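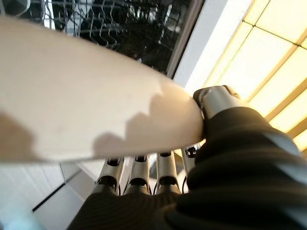 From: Lefteris Kourkoulas
To: Lislow kitchen list
Date: 23 March 2021
Subject: Re: cream dishes, what stays out

Satish Chowdary wrote:
> Can we settle the cream dishes before the weekend. I put them
> in the tall cupboard in January and now they're back by the sink
> again, mixed in with the white ones. Also is anyone still using
> the Jitley rack? It takes up half the counter.
>
> Satish

Sorry, quick one, on my way out.

Cream ones by the sink were me. Tall cupboard is fine for the big platters but I can't reach the second shelf with a stack in my hands, and people want the everyday dishes at lunch. Propose: platters up top, everything else low, left of the stove. Whites go on the right. Happy to move them tonight if no one objects by 5.

Please wipe the undersides too when you dry. Inside gets all the attention and then the grime off the bottom one ends up in the one below. I redid a whole stack last week, took forever. Soft cloth only, the green pads dull the finish — Tan's box has clean cloths, second drawer.

Rack: keep it till we have somewhere else to drain the platters. Could it go over the left hand sink insted of the counter? I measured, it fits if the faucet is turned to the wall.

Chipped ones, don't put them back. Leave them on the windowsill and I'll see if Bostuvance still does that color. Last order was 50 and they made us take bowls as well, so maybe we wait untill there's a few more gone. Order number was 1615 if anybody wants to call before I do.

Satish, do you have the cupboard key or is it on the hook?

Lefteris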